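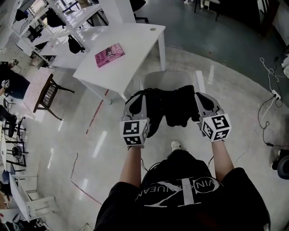 Tela negra, arrugada y sin planchar.

Marzo
Por Dennis Mutiso

Llevo todo el invierno tiñendo ropa de negro en la cocina y ya no puedo callármelo más. Empecé con una camiseta que se había quedado de un color entre ceniza y ala de mosca, y ahora miro los armarios ajenos con verdadera codicia. Mi hermana me ha pedido que deje de tocarle las mangas cuando viene a comer.

El negro de la ropa me parece un asunto fascinante, y eso que durante años no le hice ni caso. Compraba negro por pereza, lo lavaba con todo lo demás y lo tiraba cuando se ponía triste. Pero poned juntas cuatro prendas negras a la luz de una ventana, de las que tenéis por casa, y veréis que una tira a verde, otra a marrón, otra casi a morado (¡la que más me gusta!) y que la cuarta, si hay suerte, es negra. A mí me pasó con unos calcetines y me quedé un buen rato en el pasillo cambiándolos de sitio.

Quien me metió en esto fue la señora de Biwott, la droguería que está en la cuesta de Cuvdale, entre la ferretería y el local que antes era una academia de baile. Entré a por sosa para el desagüe y salí con dos sobres de tinte, un paquete de sal gorda y unos guantes amarillos. Me preguntó de qué era la camiseta. Le dije que negra. «No, de qué es», me repitió, y me dio la vuelta al cuello para leer la etiqueta de la que yo llevaba puesta. Algodón con un poco de elastano. Le pareció bien, así que pude irme.

Esa pregunta es la primera que hay que hacerse. Los tintes caseros de toda la vida agarran en algodón, lino y viscosa, y en lana o seda si el sobre lo dice. El poliéster necesita otro producto y bastante más calor, y con el tinte normal se queda como estaba o, en el mejor de los casos, de un gris desganado. También pasa que la tela es de algodón y el hilo de las costuras no, de modo que sacas una chaqueta preciosa con todos los pespuntes del color antiguo. A mí me encanta ese efecto. Tengo unos pantalones negros con las costuras en color teja que me han alabado en la cola del pan.

Después viene pesar. La ropa se pesa seca, y el sobre indica para cuántos gramos da. Mi primera tanda fueron 443 gramos en la balanza de los bizcochos: la camiseta, un pañuelo y unos calzoncillos que no venían a cuento. Era una cantidad muy razonable para un sobre. En la segunda me vine arriba, metí además una sudadera gruesa y salió todo de un azul marino sucio que en las tiendas seguramente tiene nombre. Lo volví a teñir a la semana siguiente y quedó estupendo, o sea que tampoco fue una tragedia.

Os cuento cómo lo hago ahora, por si alguien se anima. Uso una olla vieja de acero inoxidable que ya no toca comida y que vive debajo del fregadero con una cinta roja en el asa. Lavo la prenda aunque esté limpia, sin suavizante, y la dejo mojada. Disuelvo el tinte en un vaso de agua muy caliente, removiendo con paciencia, y lo cuelo por una media. Lo de la media me lo salté una vez y tuve una blusa con pecas. Luego agua en la olla, el tinte, la sal, la prenda bien extendida y a remover.

Remover es lo mejor de todo. Son 25 minutos largos con la cuchara de palo, dando vueltas, subiendo lo de abajo y abriendo los pliegues, con la ventana de la cocina abierta y la radio puesta. Si te vas, se nota: donde la tela se queda doblada el color entra menos y luego salen unas nubes pálidas que no hay manera de disimular. Yo antes me aburría en cualquier tarea de ese tipo, y resulta que esta me la paso mirando el agua. El negro no entra negro, por cierto. Primero parece un violeta horroroso, después una especie de verde botella, y hay un momento, hacia la mitad, en que uno está convencido de que se ha equivocado de sobre. ¡Paciencia!

El aclarado es larguísimo. Agua templada, luego fría, otra vez fría, y cuando crees que ya sale clara la aprietas y suelta otro chorro de tinta. Lo hago en el barreño de la terraza, porque la bañera blanca y yo tuvimos un disgusto en diciembre. Después lavo la prenda sola en la lavadora con un jabón suave y a continuación pongo un lavado vacío, con un trapo viejo dentro para ver si sale manchado. Se seca a la sombra y del revés. Y hasta que no está seca del todo no hay que juzgarla, que mojada cualquier cosa parece negrísima y los chascos llegan luego, en el tendedero.

Mi tía de Trasano se ríe mucho de todas estas precauciones. En su pueblo, cuando se moría alguien, se teñía la ropa de la familia entera en un caldero en el patio, de un día para otro, abrigos incluidos. Le pedí que me lo contara con detalle y estuvimos media tarde al teléfono. Se acordaba sobre todo del olor y de que a su madre le duraban las manos oscuras hasta pasado el funeral. Había una vecina que tenía fama de sacar un negro que no se iba nunca, y al parecer se llevó el secreto con ella. Mi tía sospecha que echaba vinagre. Una prima suya, con la que lleva años discutiendo por este asunto, sostiene que eran cáscaras de nuez.

Me puse a leer por mi cuenta y ahí ya me perdí del todo. El negro fue durante siglos un color difícil y caro. Se hacía con agallas de roble y sales de hierro, que daban un tono muy hermoso pero podían ir comiéndose la fibra con los años, y por eso en algunos bordados y tapices antiguos han desaparecido justo los hilos oscuros y queda la tela de debajo asomando. También se teñía primero de azul y encima de rojo y amarillo, capa sobre capa. Más tarde llegó de América el palo de Campeche, que es una madera de corazón rojizo, y con él y un poco de hierro salen unos negros profundos. Todavía se puede comprar en astillas. Las tengo en un bote de cristal en la estantería, sin estrenar, porque me da respeto y porque el bote queda precioso.

Con lo natural solo he probado las cáscaras de nuez, por mi tía y por su prima. Salió un marrón de hábito de fraile, muy bonito, en un paño de lino. De negro no tenía nada. Cuando se lo conté a mi tía se alegró de una manera que me pareció poco cristiana.

Paso a lo de conservar el color, que es lo que más me preguntáis cuando saco el tema (y lo saco siempre). Yo lavo lo negro del revés, en frío, con poco jabón y la lavadora sin atiborrar. El roce se come el color tanto como el agua: mirad los codos, los bordes de los bolsillos, la parte de dentro del cuello. El sol hace el resto. Tuve una camisa colgada un verano en la silla de la terraza y le quedó la marca del respaldo, nítida, como una radiografía. Ah, y mucho de lo que tomamos por desteñido es jabón mal aclarado, o fibras levantadas que devuelven la luz de otra manera. Antes de teñir nada pasadle un aclarado largo con agua sola y, si es algodón grueso, una máquina quitapelusas. He resucitado así dos jerséis sin encender el fuego.

La pelusa merecería una entrada aparte. En casa está Udo, que es un gato blanco, muy grande, y que de toda la ropa disponible elige la recién teñida. No sé si es por el calor de la plancha o por maldad. He probado el rodillo adhesivo, el guante de goma húmedo y un cepillo de terciopelo de los de antes, y el ganador clarísimo es el guante de goma. Los amarillos de Biwott sirven también para esto, lo cual me hizo una ilusión tremenda.

Las cuentas, ya que en la entrada anterior alguien me las pidió: llevo gastados 42 euros desde que empecé, entre tintes, sal, guantes y las astillas del bote, que fueron un capricho. La olla no la cuento, estaba en casa. No he comprado ropa negra en todo ese tiempo y he recuperado unos vaqueros que daba por muertos, la sudadera gruesa, una funda de cojín y el vestido de lino de mi hermana. El vestido me lo dejó con muchas advertencias y ahora lo lleva a todas partes. ¡Que conste por escrito!

Me quedan pendientes unas zapatillas de lona. He leído opiniones de todo tipo: que si la goma se mancha sin remedio, que si se protege con vaselina, que si es mejor rotulador para tela y mucha calma. Pregunté en la droguería y la señora se quedó mirándome los pies antes de contestar que volviera cuando fueran viejas. Les doy de plazo hasta el verano.

Si habéis teñido lona alguna vez, contadme cómo protegisteis la goma – y si os salió mal, también, que de los desastres se aprende muchísimo. La próxima entrada será sobre el azul marino, que me tiene completamente desconcertado. De momento voy a sacar la funda del cojín del barreño, que lleva en remojo desde el desayuno.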